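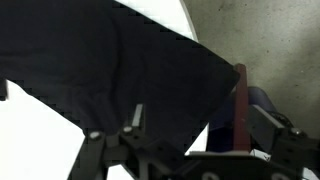 Dark napkins come out of the wash with gray lint

Erlinda Malabanan
21 Jul 2019

Hello everybody. I have a small lunch place in Ullbridge and I bought dark blue cotton napkins in February. After every wash they have gray lint on them, and the color is becoming dull near the hems. I wash at 60 degrees with normal powder, together with the kitchen towels. The water here is quite hard. Is it the powder or the towels? I don't want to buy new ones again.

Badolar
It is the towels. Terry cloth gives off lint for all its life. Wash separate.

Nnaji
I agree about the towels, but I think the powder is also a part of it. In hard water some powder stays in the cloth and on dark color it looks like gray dust. I had the same problem with aprons. I changed to liquid for dark clothes, I turn them inside out and wash at 40, spin 800. For grease I put a little dish soap on the spot before. Please do not use softener, then the napkin does not take up water anymore. The dull hems will not come back, sorry. For mine I did one dye bath and it was good for 2 years.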